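3.2 Worktop use in the surveyed kitchens

The second part of the survey concerns the worktop. In the earlier literature on small dwellings, the kitchen is mostly described by its floor area and by the distances between sink, cooker and cold storage. These values are easy to take from a drawing, and for this reason they are often used. However, a drawing shows the worktop as an empty surface, and in daily life it is seldom empty. We therefore wanted to know how much of the worktop remains free for the preparation of food after the household has placed its appliances on it.

The sample consists of 87 kitchens in the four housing areas Hulthorpe, Nulter, Mellor and Urdale. We first wrote to 100 households, and the remaining 13 either did not answer or moved out before the visit. All dwellings have a floor area below 70 square meters. The kitchens in Hulthorpe and Nulter are of the closed type, with a door to the hall. In Mellor and Urdale the kitchen is open to the living room and the worktop runs along one wall only. The visits were made in November and were repeated in the spring, and the last one took place on Friday, June 10, 2022. Every household was asked to leave the kitchen in its usual state.

For the purpose of this paper, we divide the worktop into three zones. The resting zone is the part covered by objects which stay in the same place day and night, such as a kettle, a bread box or a small oven. The working zone is the part where food is cut, mixed or put on plates. The passing zone is the part where objects are put down for a short time, for example a hot tray or a shopping bag. The three zones were drawn by hand on a plan of each kitchen, at first by the visitor alone and then again together with a member of the household. When the two drawings did not agree, we kept the drawing of the household, because the purpose of the survey is to describe use and not the opinion of the visitor.

The border between the resting zone and the working zone was in most kitchens easy to find. The border between the working zone and the passing zone was more difficult. Many households explained that they cut vegetables and put down hot dishes in the same place, only at different moments. In these cases we marked the surface as shared. Figure 4 gives an impression of a worktop where a small oven, a tray and a cutting board come close to each other.
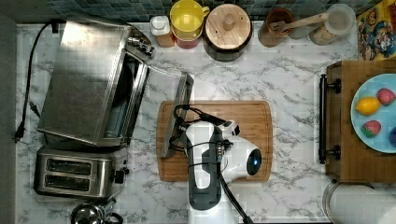 Figure 4. Worktop with toaster oven (left), steel tray or lid and wooden cutting board.

A small oven with a door in front takes more of the worktop than its base suggests. When the door is opened, the surface before it cannot be used for other work, and the tray which is taken out needs a place as well. We call this surface the opening area. In the plans it was drawn with a broken line and counted as part of the passing zone. It would also be possible to count it as part of the resting zone, as was done in our pilot study, but then the working zone of the shortest worktops becomes nearly zero, although the households do prepare food there every day. We consider that the present method is closer to the real use.

The position of the electric outlets has a clear influence on the resting zone. In Hulthorpe the outlets are placed in the corner, and the appliances are gathered there. The working zone is then one continuous surface, and the households were in general satisfied with it. In Urdale the outlets are placed at the middle of the wall. The appliances stand on both sides of them, and the working zone is divided into 2 parts. Several households in Urdale told us that they prefer to prepare food at the dining table, even if the total free surface in the kitchen is not smaller than in Hulthorpe. This result agrees with the observation of Howard Naylor, who took part in the visits and noted that the length of the longest free piece is more important to the residents than the sum of all free pieces.

The cutting board deserves a short remark. In our interviews it was often mentioned as the object which decides where the work is done. Some households keep it always on the worktop, and others store it upright behind the sink and take it out for each meal. Where it lies permanently, we treated it as a part of the working zone and not of the resting zone, as its only purpose is to be worked upon. In the closed kitchens of Nulter, the permanent board was usually found between the sink and the cooker. In Mellor there was no such common position.

Two limits of the method should be mentioned. First, the plans show only the horizontal surface, so that wall cupboards and shelves placed low above the worktop are not included, although a tall person may find the surface under them difficult to use. Second, the households knew the day of the visit in advance. It is possible that some of them had tidied the worktop in spite of our request, and the resting zone may therefore be larger in reality than in our plans. The interviews, which are treated in Section 3.3, contain several remarks on objects that had been moved to another room on the morning of the visit. These objects were noted in the interview form but they were not added to the plans.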